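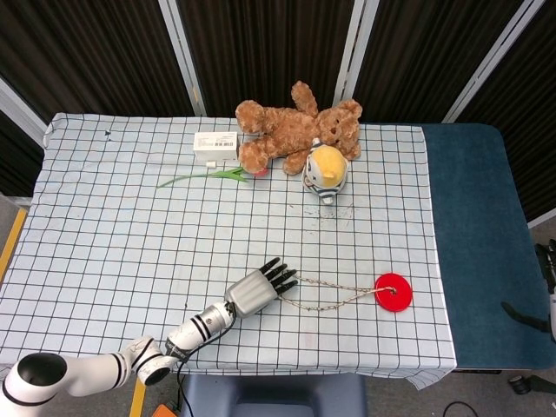
About Gradix

Gradix writes planning and control software for robot arms with multi-fingered hands. We started in Villanueva with one arm and a rented room, and we are now a team of five.

Our main product is Guda, a grasp planner. It takes camera data, picks out the objects on a table and works out where each finger should go. Hanan Najjar leads perception. Valeriano Calvo wrote the first controller and still looks after it.

Rigid things like boxes are mostly handled well by now. Most of our time goes into soft and floppy ones – plush toys, cord, artificial flowers – where the shape changes as soon as a finger touches it.
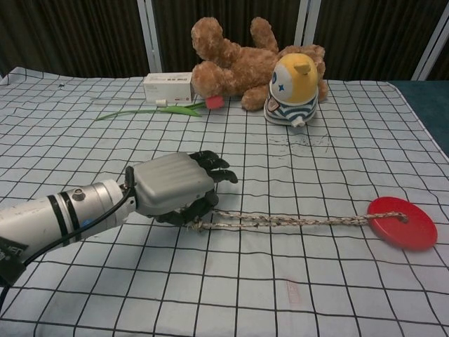 Cord is the hardest of these for the planner. A pull at one end moves whatever is tied to the other, so Guda has to plan for both. Our test library holds 302 recorded grasps, and every release is replayed against all of them before it goes out. Joelle Zoubi runs that process and keeps the logs.

We license Guda to labs and small integrators. Support is by email, and Maj-Britt Boström answers most of it.

Last updated: July

Related
Guda release notes
Gronell, our log viewer
Working with us

Comments

Anselmo Iglesias: Does Guda run without the log viewer?

Maj-Britt Boström: Yes – Gronell is a separate install.

Anselmo Iglesias: Thanks, will try it on our arm.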